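Friday, November
By Danilo Dizon

I spent two hours last week steering a robot arm by remote, trying to get a flower into a vase, and I'm now convinced we should let people be clumsy at this. The folks at Istura want smooth demos only. Every wobble gets thrown out! But I wobble when I do flowers at my own kitchen table - everyone does - and I'd like the arm to learn how you recover from it. Keep the bad tries, I say. I made 17 and I'd happily hand over all of them.
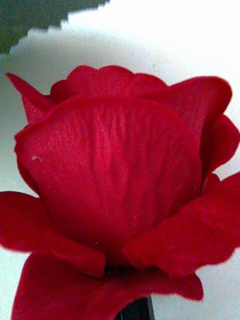

The red rose, from very close up.

Pay people for the messy ones too.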